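Gripper Comparison Program: Frequently Asked Questions

General

What is the Gripper Comparison Program?
The program compares gripper fingers, pads and controllers under shared conditions, so that laboratories can choose parts on the basis of like-for-like results. It is run by the Naltby Manipulation Laboratory. The present round began in November and covers four finger and pad sets, all used on the Patik hand-held gripper.

Who may take part?
Any university group, school workshop or company with a working gripper may apply. Applicants do not need to own a robot arm. Much of the testing is carried out with hand-held tools, and arm trials are scheduled separately.

Is there a fee?
There is no fee for academic groups. Companies are asked to cover the cost of replacement pads and return shipping.

Equipment

Which grippers are being compared?
The current round includes the Pridutari rigid finger, the Pridutari ridged finger with soft pads, and two Olaniyan designs with flat pads. All four fit the same base blocks. Groups that wish to submit their own fingers should request the mounting drawing before machining any parts.

Why are the base blocks fitted with square markers?
The markers allow the software to work out how far apart the fingers are from the camera picture alone. Fingers submitted for testing must leave both markers in clear view over the full range of travel. Sets that cover a marker at any opening width will be returned for changes.

May I use my own camera?
Yes, provided that it has a wide-angle lens and can be fixed to the standard bracket. Recordings from other cameras are listed in a separate table and are not ranked with the main results.

Tasks and Scoring

What tasks are used?
Each set is tried on pulling a door handle, closing a door, lifting a soft object and placing a small box upright. Door tasks are done on a small two-door cabinet set on a tabletop. Both doors have vertical bar handles, and operators may approach from either side.
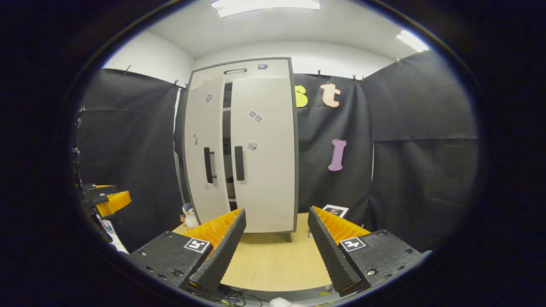

Door task, ridged fingers with soft orange pads. Left cabinet door partly open.

How is a trial scored?
A trial counts as a success if the task is finished within the time limit and the cabinet has not shifted from its starting position. A handle that slips out of the fingers may be gripped again once. A second slip ends the trial.

How many trials are there?
The published results for the last round rest on 1335 trials. Of these, 122 were set aside after review, mostly for lost marker tracking – these are kept in the download and flagged in the last column.

Do soft pads always do better than rigid fingers?
No. In the last round, soft pads held bar handles more securely, while rigid fingers gave more even results on the small box. The laboratory does not recommend one type for all uses. Applicants should consult the table for the task closest to their own.

Results and Data

When will I receive my results?
A draft report is sent to each group once its trials have been reviewed. Groups may send corrections before the report is made public. Corrections to scores must refer to a trial number.

May I publish the results?
Yes. Please name the program and the round, and state which controller version was used. Results obtained with different controller versions should not be placed in the same chart.

What happens to worn pads?
Pads are inspected after each session and replaced as a pair if any teeth are torn. Used pads can be sent back to the group on request – please say so on the application form.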